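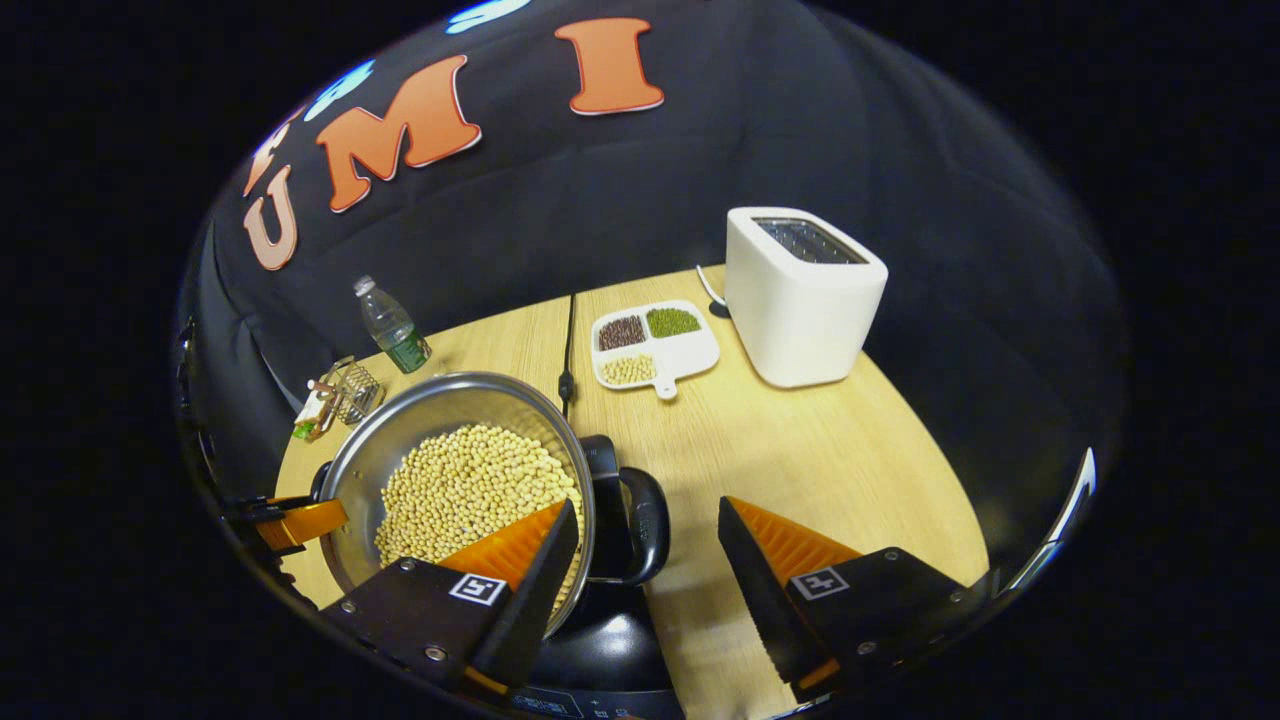
Kisach hand-held gripper, recording kit

I've been using the Kisach for our kitchen work since March, and people keep writing to ask what it is, what you get and whether it's any good for learning from demonstration. So I've put it all on one page and I'll try to keep it up to date.

The short version: you hold it, you do the job with it, and the camera on top records what the fingers were up to. Then you train a policy on the recordings and run it on an arm with the same fingers fitted. If you've already got a pile of teleoperation gear and you're happy with it, you may not need this at all. We weren't happy with ours (slow, tiring, and Tumelo Ngubane used to get a stiff neck by lunchtime).

What's in the kit

Gripper body with trigger
One pair of black fingers with orange ribbed pads
Square markers, already stuck to the finger tops
Fisheye camera mount (the camera itself is extra, sorry)
Calibration card
Hex key and a little bag of spare screws
Price: £2,295, or ask Meenakshi Amin for the university rate

The fingers

The pads are angled and ribbed, and they're the part I like best. A smooth pad is fine on a box but hopeless on a rounded rim or a looped handle, and kitchens are full of both. Pots, appliance bases, bowls with awkward tabs on the end – that's most of our day. You can swap the pads yourself with the hex key. Do both sides together or your widths will be off.

The markers on top give you the opening width straight from the video, so there's no encoder and no extra wire down the handle. Keep them clean! Flour is the worst, cooking oil a close second. A wipe with a barely damp cloth does it, but please don't use anything gritty.

Does the view really need to be that wide?

I argued against it for ages. My worry was that we'd spend half the pixels on toasters and tabletop and whatever was hanging up behind, and the policy would latch on to the wrong thing. Pravesh Baloyi ran the comparison to shut me up, same recordings, once with the full circle and once cropped close around the fingers. The full circle won on anything where you have to approach from a distance, and the two were level once the fingers were already at the object. So I was wrong, and the wide lens stays.

What did help was mess. We trained one policy on tidy tables with just the pot, and another on tables with the usual company left standing: water bottle, wire basket, divided dish of beans, a cable along the join in the table. The second one coped far better when we moved it to a new room. It went for the rim it was meant to go for and left the neighbours alone. The tidy one kept reaching for the dish.

How we trained it

The set we used has 933 recordings in it, all pot and bean tasks, all by hand. Sibusiso Khumalo and I did the bulk of them, Abla Nimri did the left-handed ones. We used Clolik for lining up the camera path and Jurnley for labelling, and both read the files without any fiddling. Full settings are in the write-up, including the ones that didn't work.

A few things we'd do again:

Start recording before you reach, and carry on for a moment after you let go.
Move at the speed you'd want the arm to move. I'm a fast cook and my first batch was no use.
Shift the pot about between takes, and turn the handle too. Handle on the right every time gives you a policy that only knows right.
Fill the pot differently. Soybeans heaped up near the top are a different job from a thin layer, mostly in how careful you need to be with the tilt.

Where it still struggles

Shiny pots. Polished steel throws back highlights, and when one sits next to a marker the width reading jumps. Two lamps off to the sides are better than one overhead. Very dark rooms are bad as well, and a plain dark cloth behind the table gives the tracking little to hold on to – cut-out letters or anything with a strong edge will help.

It's also not a light thing to hold. Two of us swap over during long sessions.

Spares and servicing

Pads, fingers and marker sheets come from Makhubela and are normally in stock. Bodies go back to them for servicing. Send it with the camera off and tell them which firmware you're on.

Page last checked June 2019. Questions about the kit to Meenakshi, questions about the training to me.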